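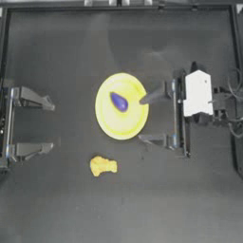 Ticket: right gripper closes late or not at all, Brustville bench

Status: Closed, monitoring
Opened: Jun 7, 2025
Site: Fargate test kitchen, Brustville
Equipment: two-arm tabletop cell, Ragnarsson controller

Reported problem

Right gripper does not always close when told to. The arm gets to the item, stops in the correct spot and waits. Either the fingers close a few seconds late or the controller gives up and throws error 73 (finger position not reached). Left gripper is fine. The job is the usual plate-loading one with the play food: yellow plate in the middle, purple eggplant on the plate, nugget-shaped piece on the bare surface below it.

First checks

Restarted the controller. Error cleared, came back on the next run.
Swapped the eggplant for a foam block. Same fault, so grip shape and the shiny surface are ruled out.
Ran open and close by hand from the pendant with the arm parked. 100 cycles, no faults.
Ran the same test with the arm stretched out over the plate. 10 cycles, 4 faults.

The last one is the useful result. The fault depends on where the arm is.

Cause

The cable bundle behind the right gripper was tied too short when the housing was last off. With the arm reaching toward the centre, the loop pulls tight and the signal plug backs out of its socket a little. Park the arm and the plug sits properly again, which explains the clean parked test. The plug's locking tab was also cracked.

Fix

Powered down and locked out the cell.
Cut the tie closest to the housing and gave the loop more slack.
Replaced the plug with one from the Grerkdale spares box.
Checked the full reach by moving the arm by hand before power went back on. Cable does not snag on the rail.
Repeated the stretched-out test, 100 cycles, no faults.

Safety note

During the first checks the right fingers closed late, after the run had been cancelled. Nothing was hit, but a hand could have been in there. Cancel on the pendant does not clear a close command that is already waiting – use the stop button and wait for the red light before reaching in for food or the plate. The card on the cell door has been changed to say this.

Still open

Left side has the same kind of plug. Tab looks fine. Replace it at the August service anyway.
Asked Ragnarsson whether cancel can be made to clear waiting commands. No answer yet.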